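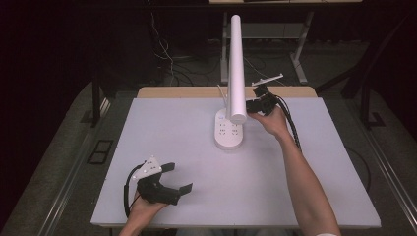

Why does a room with one strong ceiling light still feel dark in the evening? The light comes from a single point, so the corners and the work surfaces stay in shadow, and the eye compares them all the time with the bright middle.

# Chapter 2: Light in the Home

In the first chapter we studied daylight and the position of windows. Now we pass to the hours when daylight is missing. In a town such as Flivbridge, in January, this is the larger part of the time a family spends at home.

Home lighting is usually divided into two kinds. **General light** fills the whole room and lets us walk safely. **Task light** falls on one place, for example a desk, a sink or a sewing table. A desk lamp gives task light. It should be used together with general light, for a bright page in a black room makes the eyes tired very quickly.

The position of the task light depends on the hand. A person who writes with the right hand should have the lamp on the left side, and the opposite for a left-handed person. Otherwise the hand throws its shadow on the words.

The colour of the light also matters. Warm light is yellowish and is preferred in bedrooms. Cool light is nearer to blue and is often chosen for kitchens. In the Prindum housing survey, which we shall meet again on page 164, the residents of 106 flats were asked which they liked for reading. Their answers differed strongly with age.

**Before you read further**

Draw a simple plan of the room where you study. Mark every lamp with a cross and every window with a double line. Keep the plan, as you will need it for the exercise on page 106.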